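Bench notes: washing-up order, trays and the wooden board

January 20, 2022

Since October the Ludska kitchen store has been sorting mixed tableware on a single wooden board before it goes to the sink or back to the shelves. Members who borrow sets from the Drinberg and Maksymiv rooms have asked for the procedure in writing. It is set out below, with the changes agreed after the stock check.

The check itself was done by Miłosz Szczepańska over four evenings and gave a total of 2,708 pieces across all three stores. Bowls are the largest group, followed by cups. The paper cups are counted by the sleeve and are not part of the total. We hold 21 full sleeves, and the reorder point is now 20.

Working surface

The board lies flat on a table with a damp cloth folded under each long side. It should be wiped along the grain with a well-wrung cloth and dried upright. Standing water is the usual cause of cupping. Two boards at Drinberg had bowed by 4 mm across the width and were planed in November; a third was too thin to plane and has been cut down for shelf dividers.

Oil the boards every eight weeks with food-grade mineral oil, one thin coat on both faces, including the underside. Coating one face only lets the other take up moisture faster, and the board then moves. Leave overnight and buff off the excess in the morning. Cooking oils go sticky and should be kept away from them.

Some boards carry printing on the surface. Do not sand it off. Scouring pads will fade it in a few months, so a soft cloth is preferred there.

Position of the tray and sponge

The sponge goes in a plastic tray with raised edges, and the tray goes in a back corner of the board. The raised edge holds any drips. A sponge left directly on the wood marks it within a day or so, and the mark goes deeper than it looks. Laying the sponge at an angle across the tray leaves its corners clear of the base and speeds up drying slightly. We measured this on two sponges from the same pack. The angled one lost its surface water in five hours, the flat one in a little over seven. It is a small test and the room was warm.

Rinse the tray at the end of each session. Replace the sponge after 20 sessions or when it smells, whichever comes first.

Bowls

Plastic bowls are kept to the front and middle of the board, where they can be reached without passing a sleeve over the cups. Bowls of different colours may be sorted together, but they should not be stacked until both are dry inside. A wet pair will hold together by suction, and levering them apart with a spoon has chipped several rims.

Glossy interiors show grease poorly under a ceiling light. Tilt the bowl towards a window or a lamp and look for a break in the reflection. If the highlight is smooth, the surface is usually clean. If it looks streaked, wash again in water at 50 degrees with a fresh measure of detergent. The Judeo concentrate is used at 5 ml to 1,000 ml of water. Stronger mixtures take longer to rinse and leave a film that has been mistaken for grease.

Cups

Paper cups are used for holding small dry items during sorting and then thrown away. They should be set upright. They do not go through the wash, and they should not be put on a damp patch, where the base softens.

Metal cups are washed separately from plastic, by hand, and dried at once to avoid spotting. Where limescale has built up inside, fill the cup with equal parts white vinegar and water, leave it for 20 minutes, then rinse twice. Small metal cups are easily knocked from the front of a board. They are light and roll a long way, and the Maksymiv room has lost four of them behind the radiators.

Utensils and thin items

Long-handled utensils are sorted last. They overhang bowls, and moving one carelessly tips whatever it is resting against. Lift from the middle of the handle. Dark utensils should be checked at the join between head and handle, where residue does not show against the colour.

Thin sticks, pencils and similar items go to the back of the board and are put in the dry drawer before any water is used. Phones, remotes and other electrical items should be off the board altogether by that point.

Play food and loose pieces

The children's corner sends down plastic vegetables and other play pieces with the tableware. Wash these in the same solution as the bowls, but rinse them under running water and shake them out. Hollow pieces take in water through the seam. Squeeze gently over the sink, leave seam downwards on a rack for a full day, and reject any piece that still drips. Small blue and green pieces tend to slide under larger ones, so lift everything once before clearing the board.

Changes from the previous version

The cutlery basket has been dropped from the list, as it blocked the back edge. The tray may now stand in either back corner, to suit left-handed users. The maximum load for one board is roughly 6 kg, down from 8, following the bowing noted above.

Sixten Bakke has a small stock of spare trays at the Ludska store. They measure 240 by 160 mm and can be collected during normal opening hours. Please bring back any cracked ones in exchange, including those repaired with tape, and write the room name on the underside. Corrections to the stock figures should go to Miłosz before the next check.

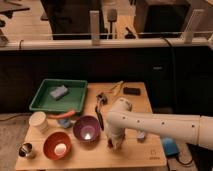 Mixed items on the wooden board, with the sponge in its green tray.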